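4.2 Drivers and the camouflage question

Camouflage wrap on a prototype car is meant to hide its shape, and it does this by making everyone within half a mile stare at it. We asked owners in Notham to judge the size of the Pliltard test car from roadside clips, first wrapped and then bare. Of 747 answers on the wrapped car, most put it a full class too large.

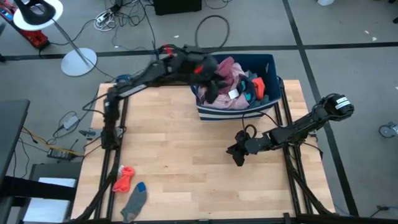 Figure 3. Two black robot arms at a wooden tabletop, with a fabric basket of laundry at the far edge.

One owner replied that the wrap made no difference to him, as all new cars look swollen anyway. We had no column for this and added one. It filled up quickly.

The Vudville group saw the same clips in August and did slightly better, with 23 of 40 naming the right class. They were also much surer of themselves, including the 17 who were wrong.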